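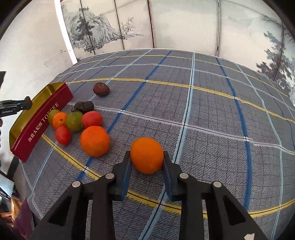
Robot club has eaten my whole Sunday again and I could not be happier about it! We're in the third week of the fruit project, and the goal sounds so simple when I tell my family at dinner: pick up a piece of fruit, put it in the box, don't squash it. Ha. The orange between the blue pads is the easy one, the one everybody wants to start with, because it's round and has that bumpy peel to hold on to. The smooth red ones are a whole different story (Tariq has strong feelings about them), and the wrinkly dark one next to the green one is my personal favorite because you never know where the best spot to grab it is. The red toffee box is where everything is supposed to go, and yes, I was thinking about toffee all afternoon.

Hoi-yan has named our team Pendholm, after a village in a story she wrote in seventh grade, and it stuck. She keeps the log too, so I can tell you we are up to 3097 grabs. We promised ourselves 3000 before the October meet and we blew right past it! Hok-lam wants to go back and relabel the early ones, when we were all squeezing way too hard. I voted no. Rommel voted yes. We'll be relabeling.

My own job this week is speed. I go too fast, then I slow down at the last second, and Ming-te says he can pick out my runs just from the jerk at the end. So I've been practicing one long, even reach, over and over, same fruit, same spot, until my wrist complains.

Next time we do stacking, which Tariq thinks is a terrible idea with anything round. We meet at 3 if you want to come and try it, and bring a snack.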